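Plustden table linens, the folding-table gallery

Aug 30, 2022

Linens are where good intentions go to get wrinkled. We own 47 tablecloths at last count, and ironing all of them is somebody else's hobby. Opinions are mine, complaints are welcome.

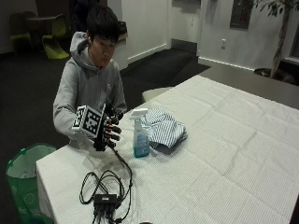 White ribbed cloth, fold creases still in a tidy grid. I have decided to call it a check pattern. The spray bottle and striped cloth are on the table, the green bin is down on the carpet, and the Wirgate catalog still says creases "relax on their own." Ours have been relaxing since February.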